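3.2 Clearance rules

Every simulated grasp in the Stumdale set was checked against the same rules before it was scored. The fingers had to stay 4 mm clear of any part other than the target, and runs that broke this limit were logged as faults. Of 400 runs, 12 were faulted and repeated. 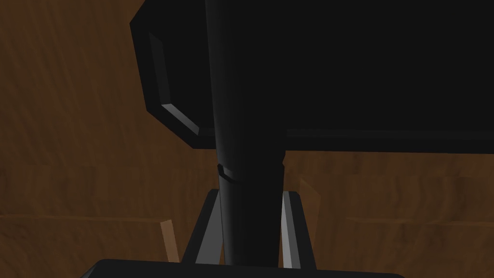 Figure 4. Simulated wrist view of the gripper, with wood surfaces behind the fingers.

3.3 Reporting

Faulted runs are listed by rule number and kept with the scored results.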